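Movie night at home, tips that work in our house

Moved the projector from the den to the basement this January and re-learned everything the hard way. Quick notes before I forget.

Screen first. Wall paint with any shine in it gives you a hot spot right in the middle of the actors' faces. Flat white or a pull down screen. Mine is a Valcombe, 3 years old, still hangs straight. Wipe with a dry microfiber cloth only, no sprays!!

Throw distance. Measure before you drill. I did not. Two extra holes in the ceiling joist, filled with wood putty, whatever.

Sound. Put the center speaker at ear height for somebody sitting down. Dialog gets way clearer and you can quit riding the remote during the quiet parts. Rug on the floor helps more then you'd think.
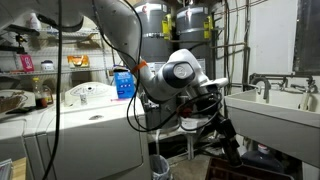
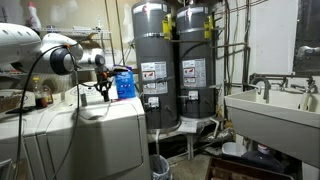

Cables next, the part everybody skips. Power on one side of the room, HDMI on the other, label both ends with masking tape. Leave some slack at the projector so you can tilt it, but don't let a long loop hang down in front of things the way the black cable does in front of the washer, sombody will walk into it halfway thru the movie. Hook and loop straps, not zip ties. You will be redoing this.

Noise. Start laundry after the credits. A spin cycle will wreck any slow drama. If you can't wait, close the door and shove a rolled towel along the bottom.

Popcorn. Heavy pot, 2 spoons of oil, kernels in one layer, lid cracked a little. Salt it fine, grind regular salt in the coffee grinder a few seconds. Oven at 460 is for the frozen pizza, NOT for keeping popcorn warm. Ask me how I know.

Discs. Skipping? Wipe from the center out, straight lines, never circles. Lukewarm water and a drop of dish soap if it's sticky.

Projector filter. Vacuum it with the brush attachment, up to 40 hours of movies between cleanings at my place, dusty basement. Let the fan run down before you pull the plug.

More on seating when I get to it.

Verna Tillman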